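Seating and Work Tools, Unit 4
Handout: Headrests, straps and other add-ons
10 March 2021

Read this before you touch the chairs. Most of you will arrive believing that a chair with more parts supports the body better. The catalogues say so, and the catalogues are written by people selling parts.

Take the headrest. Urneo lists one as an upgrade to its task chair and promises "all-day neck relief". Relief from what? A person typing leans forward and the neck goes nowhere near it. We watched desk staff at the Temach office for 40 minutes in May and the headrests were used mainly for hanging coats.

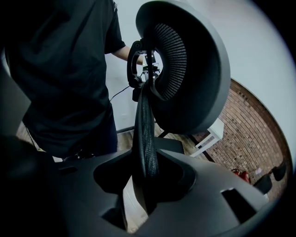

Mesh gets the same easy ride. It may well be cooler than foam, but a panel stretched inside a hard plastic ring still leaves you with a hard plastic ring, and a tall sitter and a short one will meet it at different places. Ask where the rim lands before you ask how the mesh feels.

Then fixings. Brackets, knobs and straps are where I would look first for trouble. When you fit or check one:

Hold the headrest while you work on the bracket.
Follow any strap along its whole length, including the part inside the frame.
Turn each knob both ways and write down what moves. "Adjustable" is not an answer.
Sit in it. Then have someone of a different height sit in it.

Stimenard claims its bracket fits "most frames". I'd like to see the list.

For next time: Figueroa, chapter on neck posture, with a pencil. Bring one claim you don't believe - and say what would change your mind.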